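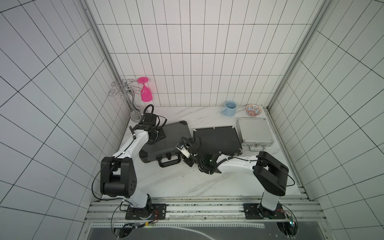

Hulham has put its two-arm tabletop cell back into service in July after a round of maintenance on the rail, the wiring and the wrist cameras. The work took 2 shifts and was led by Shota Uchida, who looks after the cells at the Castow site.

The cell handles small equipment cases and household items. Both arms stand on black base plates on one aluminum rail along the front of the table, so any movement at the rail shows up as an error at both grippers. Operators had reported that the left arm was closing slightly off center on case handles.

Uchida's team went over the base plate bolts first and found one on the left side below its marked torque. All of them were reset and marked again with paint pen. The arms were then sent to their home positions and each joint was checked against the figures from the last service, 74 days earlier.

Cabling took up most of the second shift. The runs between wrist and base are replaced after 4000 hours whether or not they show wear, and the right arm's set was due. The new cable has a little more slack at the wrist — the old one had been pulling at full reach.

Fasteners around the work area were also checked, including the screws that hold the perforated panel and the brackets on the ribbed one.

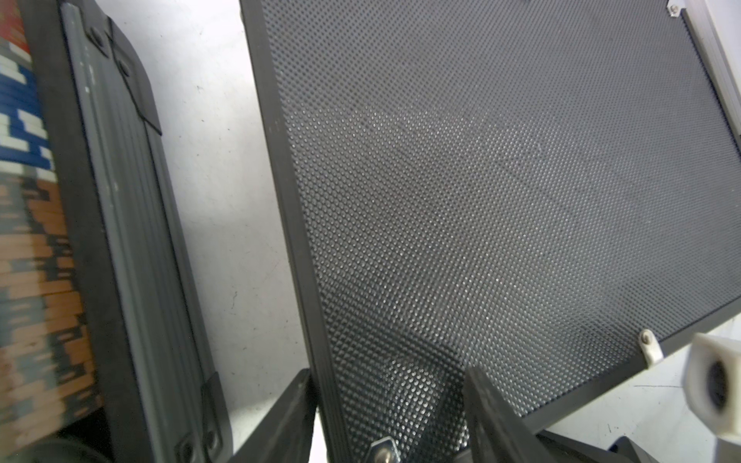

Checks before restart

The wrist cameras were cleaned and recalibrated with the Tirus software the site already uses. After that the cell ran about 130 slow moves over the tabletop, first with one arm at a time and then with both. Uchida stopped the run once to move a cable tie on the right arm.

Hattori, which supplies the gripper fingers, has agreed to send a spare set to be kept at Castow. Until now a worn finger meant waiting for a delivery.

The rail bolts have been added to the weekly list, and the next full service will be scheduled by running hours. The cell is on day shift only for the time being, with the late shift to follow when a second technician has been trained on the restart procedure.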